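Okay, notes for the Brustside talk. Slow down at the start, I always rush it.

Hi, I'm Araceli, I pack returns at Vandmont. I've done it through 31 seasonal sales and I've got the wrists to prove it.

When the two arms came in January, we all figured our jobs were gone. What went first was the sorting – odd stuff, a bottle of drink next to a pair of pliers. 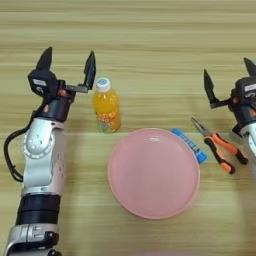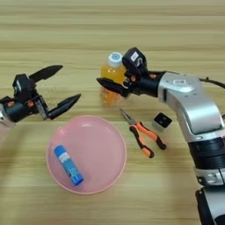 So what do I do all day now? I check, mostly. Nearly 700 items a shift go past my bench, and I fix whatever's come through in the wrong tray. My hands feel better. My head's more tired, and I told Periklis that when he asked (pause, let him wave).

The bit I miss is talking. Liên and I used to sort side by side and gossip all morning, and now she's over at bench 159. We asked for our breaks to line up again and we got it – ask for that early!

Next: training hours, who got paid for them, then over to Despina.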